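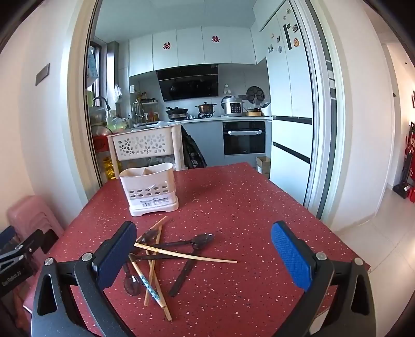
Pads before screws, Seul-gi Noh wrote on the first draft of this section, a worn pad looks just like a loose joint in the logs. We kept her order.

4.2 Upkeep of the hand-held grippers

Blue pads wiped first, then checked for lift at the corners. Thin handles are what show it, chopsticks worst. Pads swapped after 2000 grasps, or sooner if a spoon rotates in the jaw. Pivot screws next, quarter turn at most. Over-tightning makes the fingers close late (see Fig. 4).
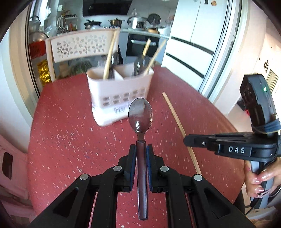 Fig. 4. Spoon held by the handle between the pads, second gripper at right.

Both units get the same pass, same driver. Bang and Longo did all the pad changes in October, roughly 40 minutes per pair incl. re-zeroing the opening width. Zero is taken with fingers fully open, then closed on bare pads, repeat. If the two readings dont agree we redo the screws.
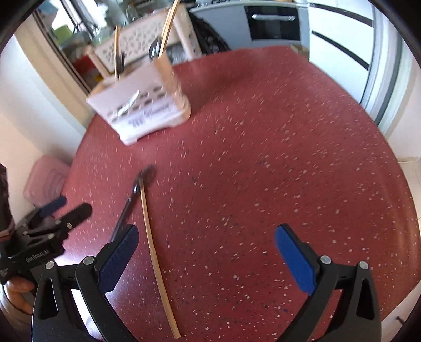 Fig. 5. Fingers open over the table, chopstick and dark utensil between them and the holder.

Drift after re-zeroing is treated in 4.3.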